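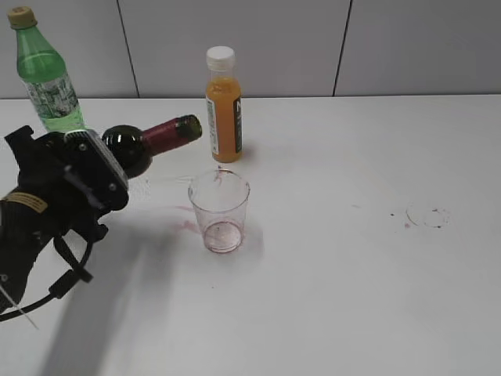
Figure 1. Wine bottle, green soda bottle, small orange juice and a clear plastic cup on the white table.

Which Bottle Pours Best? A Comparison of Three Drink Bottles
Tavion Nakamura and Gøran Björklund
Intro to Packaging, Clellton College

Why we picked this

Our class assignment was to take a package people use every day and find out something about it that can't be learned from reading the label. We went straight to bottles! Tavion works at the snack counter in Vultthorpe Hall and pours drinks all evening, and he was sure that the shape of the neck mattered more than the size of the bottle. Gøran thought it was all about where you put your hand. We argued about this for most of a lunch and then decided we had a project.

We wanted bottles that were really different from each other. The three kinds we settled on were a wine bottle, a soda bottle and a small juice bottle. The wine bottle is dark green glass, so dark it looks nearly black until the light hits the curve, with a deep red foil capsule over the neck. The soda bottle is green plastic with a tan screw cap. The juice bottle is the little one with the white cap. We used clear plastic cups for everything so we could see the level from the side.

Our questions

Which bottle lets a person stop closest to the line they were aiming for?
Which bottle drips the most after the pour is over?
Does it help to hold the bottle low, near the base, or up at the shoulder?

Setting up

We worked in Room 1262 of the Prurketon building, which has good overhead light and a white table. The white top was a great choice, even though we picked the room only because it was free. A red drip on white is impossible to miss. On our practice day we had used a brown desk and plain water, and we spent a silly amount of time with our faces next to the desk looking for drops.

For the pouring itself we didn't use wine. Gøran mixed cranberry juice with water in a pitcher, and we filled rinsed-out bottles of each kind to the same depth below the rim, using a funnel. The line on each cup was a strip of masking tape whose top edge sat 3 inches from the table. Next time we'd use a thin marker line. Tape has thickness, and a couple of people asked if they should stop at the top or the bottom of it.

What each person did

We had 14 people pour for us, mostly from our class and from Tavion's hall. Each person made 6 pours, two from each kind of bottle. The first was with the hand low on the bottle and the second was with the hand up on the shoulder. They were told to pour at their normal speed and stop when the drink reached the tape. They then set the bottle down on a paper towel. Tavion read the level and Gøran counted the drips, on the table and on the towel together. Halfway through we traded jobs so neither of us got too used to one number.

We changed the order of the bottles from person to person. In our practice round everybody started with the wine bottle, and the juice bottle kept looking amazing, but by then they had already had four pours to warm up. Ms. Dai caught that when she looked over our plan, and we're very grateful.

What we found

The juice bottle was the easiest to stop on the line. It is small enough to hold in one hand without thinking, and people leaned in and poured slowly with it. The surprise for us was the drips. We had expected it to be the cleanest, but the wide mouth let the drink run down the outside whenever someone tipped it back too gently. You could see the same thing happen over and over: nice careful pour, nice careful stop, and then one red line down the side and onto the towel.

The wine bottle had the steadiest stream once it got going. Almost everyone overshot the tape on their first try with it, though. Two people told us they couldn't tell how much was left through the dark glass, so they tipped it more than they needed to and the drink arrived faster than they expected. The long neck did help with aim. Hardly any of it missed the cup.

The soda bottle was the messy one when held at the shoulder. The plastic gives when you squeeze it, and a squeeze near the top pushes out a gulp. Held low it did much better -- so much better that we went back and checked our sheet to make sure we hadn't swapped two rows.

So who won the lunch argument? Both of us, kind of. Neck shape showed up in the aim and in the drips. Hand position barely changed anything for the juice bottle, made some difference for the wine bottle, and made a big difference for the soda.

Looking at the caps and labels

This part wasn't in our plan, but we enjoyed it so much that we're leaving it in. While we were cleaning up we started comparing how each bottle closes. A screw cap tells you what to do just by its shape. A foil capsule doesn't, and one of our pourers asked what it was even for. We looked it up and found that it was once meant to protect the cork, and now it is mostly there for looks. Tavion would like to do his final project on this.

The labels also turned out to matter for grip. People put their fingers on the label without being asked to, especially on the juice bottle, where it wraps around the middle. Paper felt less slippery to them than bare plastic or glass.

Problems

Our cups were light, and a fast pour from the wine bottle could slide one sideways. We let people hold the cup if they wanted to, and we should have made that the same for everyone. We also reused cups between pourers after only shaking them out, and a little pink always stays in the bottom. It's a tiny amount, but it counts toward the level. A dry cup for every pour would fix it.

If we did it again

We'd add a carton, because half the people who poured for us had a story about cartons. We'd weigh the cups on a kitchen scale in place of reading the tape by eye. Gøran also wants to try left-handed pouring, and he has already started asking around the class for left-handers.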